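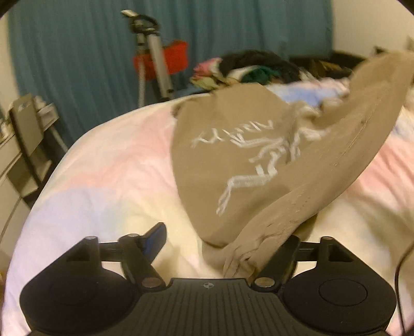 Equipment planning for hand-held gripper programs

Equipment planning for hand-held gripper programs is the process by which a laboratory, company or school decides what to buy, in what quantity and in what order, before people begin recording household tasks with hand-held grippers. The recordings are later used to train robot arms in the same tasks. Planning normally covers the grippers themselves, cameras, mounts, storage, household goods, spare parts and the hours of the people who operate the equipment. The purchase of a robot arm is usually treated as a separate budget, although the two are often approved together.

Background

Early programs recorded tasks by steering a robot arm from a distance, and the arm was therefore the first item on any purchase list. Hand-held grippers changed the order of spending. A program could begin collecting in bedrooms, kitchens and laundry rooms months before an arm was delivered, and the largest early cost moved from machinery to labor and travel.

The planning method most often followed in small programs is the Plindlow schedule, named after the Plindlow workshop where it was drafted. Its principal author, Yvette Beaudoin, divided spending into opening stock, running stock and reserve. Opening stock is bought once. Running stock is replaced as it wears. The reserve is held back until the first full review of the recordings, and under the schedule it may not be spent on additional grippers before that review has taken place.

Scope of purchase

Grippers. Devices are bought or built in matched sets. Plastic bodies can be produced in-house where a printer is available, but finger pads, fasteners and linkage parts are generally ordered from a supplier. The Plindlow schedule calls for one complete spare for every five devices in daily use. Finger pads wear faster than any other part and are listed under running stock.

Cameras and mounts. Each gripper requires a camera, a mount and storage cards. Wide-angle lenses are preferred for work close to the hand, and the cost of calibration should be entered on the same line as the lens. Cables, chargers and tripods are minor items individually – they are also the items most frequently left out of a first budget.

Household goods. Programs that record the handling of clothing need garments of varied weight, color and cut, together with bedding and towels. Printed and embroidered pieces are included so that the stock resembles an ordinary wardrobe. Many programs work in furnished homes and make use of what is already there, in which case the budget carries an allowance for cleaning and damage.

Data storage. Storage is planned by recorded hour, with a second copy kept at another site. Costs continue after collection ends and are commonly entered for the full life of the project.

Budgeting practice

Budgets may be prepared by device or by recorded task. The per-device method is simpler and suits a first purchase. The per-task method divides all expected costs by the number of usable recordings and allows programs of different sizes to be compared.

The Owusu pilot is often cited in discussions of the second method. Its plan set a target of 3257 usable recordings of garment handling and allowed $700 for each complete gripper set, including camera and mount. The final cost per set was $883. The difference was attributed chiefly to replacement pads, shipping and a second order of storage cards. The pilot's closing report, dated 28/08/2023, recommended that shipping be shown on its own line in later budgets.

Leasing is less common. Caster, a supplier of collection equipment, offers grippers by the month with repairs included, an arrangement used mainly by programs lasting less than a season. Longer programs tend to purchase outright and keep a small repair bench.

Sequence and approval

Orders are usually placed in two rounds. The first is limited to a few devices and is followed by a trial in one room, after which the operators report on grip, weight and comfort. The second round is placed once changes have been agreed. Programs that ordered their full quantity at the start have reported difficulty in returning parts that did not suit the work.

Stotement, a planning worksheet circulated among university groups, adds a separate approval step for insurance and for written consent from residents. Both are needed before equipment is taken into a private home.

Criticism

Some managers regard the reserve rule as too strict for short programs, where a broken device can halt work before any review is due. Others have noted that the Plindlow schedule gives little guidance on operator pay – often the largest single cost – and treats training time as part of collection. A revised labor section has been proposed but has not been adopted.

See also

Data collection budgets
Garment handling
Parallel-jaw grippers
Equipment leasing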